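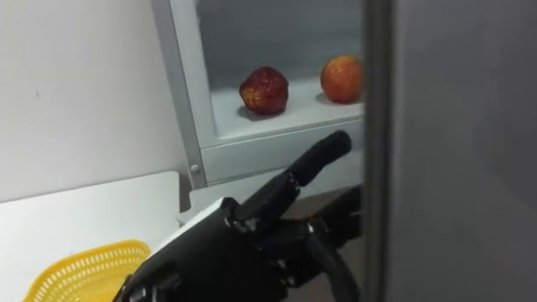 The hand at the fruit cabinet, index finger extended.

Flurkeo Robotics Club: progress report to the Derkorari Fund
2 October 2021

Since our April report the club has spent $1,517 of the $3,000 grant. Most of that went on finger joints and the fasteners that hold them together, which are sold in packets slightly smaller than the number required.

The task is still the one in our application: take a piece of fruit off a shelf and put it in a basket. Our timeline gave this two weeks. We would like to withdraw the timeline.

We have logged 221 attempts. The index finger now points on command, and does so with real authority. Getting the other fingers to open at the same moment as the thumb is where the programming group spends its evenings. Apples are the preferred test fruit. Pears were tried in winter and the club voted against them.

The Afridi control board was replaced under warranty and the new one behaves. Travel to the Flusport regional meet is unspent, as the meet was moved online, and we ask permission to shift that line to spare motors.

Still to do before the final report: wrist calibration, a written safety sheet for the junior members, and a grip test with something softer than an apple. Receipts are attached, except for two, which we are looking for.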